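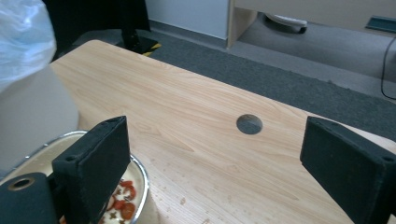
NOTAS PARA LA CHARLA — Trabajar desde casa sin acabar odiando la casa

(Saludar, esperar a que se sienten los del fondo, agua a mano.)

Bueno, empiezo confesando una cosa: yo estuve 159 días trabajando en la cama. Los conté después, con el calendario delante, y me dio una vergüenza tremenda. Portátil en las rodillas, café en la mesilla y la espalda hecha un acordeón.

(Pausa. Aquí suele reírse alguien.)

Lo primero que cambié fue el sitio. Me compré una mesa de madera clara, de las que traen agujero para los cables, y la puse en el pasillo ancho, donde antes dejábamos las bicis. ¡Qué diferencia! Tener un lugar al que «ir», aunque esté a 12 pasos de la cocina.

Segundo: el horario. En Waltora empezábamos a las nueve, pero los correos de Skarkach llegaban a las once de la noche y yo los contestaba todos, claro. Ahora cierro a las seis y media. El primer mes hubo quejas — bastantes — y luego la gente se acostumbró.

Contar lo de la encuesta de Gestlow: 532 respuestas, y lo que más se repetía era el silencio. Gente que a media tarde caía en que todavía no había hablado con nadie. A mí me pasaba los martes, vete a saber por qué. Preguntar a la sala si les suena y dejar que levanten la mano.

Lo que hago yo: llamar en vez de escribir, al menos una vez por la mañana. Y bajar a comprar el pan aunque haya pan.

(Si voy mal de tiempo, saltarme lo de las sillas.)

Sillas: he tenido 4. La cara no fue la mejor. Probadla media hora antes de pagar, y con los zapatos que lleváis en casa.

Cierre: en julio repetimos el taller en Polat, con grupo pequeño. Hoja de inscripción al lado de la puerta. Preguntas.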